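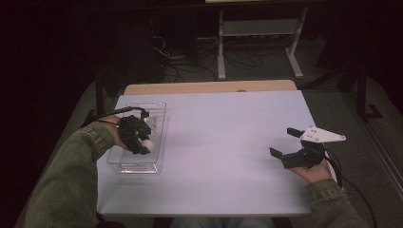 Recording pick-and-place demos with two handheld grippers

So you've got both grippers built and plugged in, and now you want some data you can train on. I'm doing this in my corner at the Trilley workshop, and my first 80 recordings went in the trash, so learn from me!

Start with one easy task. Mine is dropping a small white ball into a clear plastic tray. Set the tray lengthwise, front to back, on the left side of the table. I have a white mounting plate screwed onto the right gripper, and before every session I check those screws (they creep loose, ask me how I know).

Next, cables. Let each one leave from the back of the gripper and off its own side of the table. If they cross in the middle you'll be fighting them all afternoon.

Now record:

1. Start the logger and hold both grippers still, jaws open, for a slow breath.
2. Close on the ball gently. If you squeeze hard it shoots across the carpet.
3. Carry it over the tray, pause, then open.
4. Keep the idle hand open and off to the side. Don't wave it around!
5. Stop the logger, move the tray a little, go again.

I do 40 takes, then get up and stretch. My first usable policy needed 300, and I'm hoping to hit 800 before October. Clear plastic is a pain for the depth readings, by the way, so if yours look like soup, try an opaque tray first and come back to the clear one later.

Next up: passing the ball from one hand to the other.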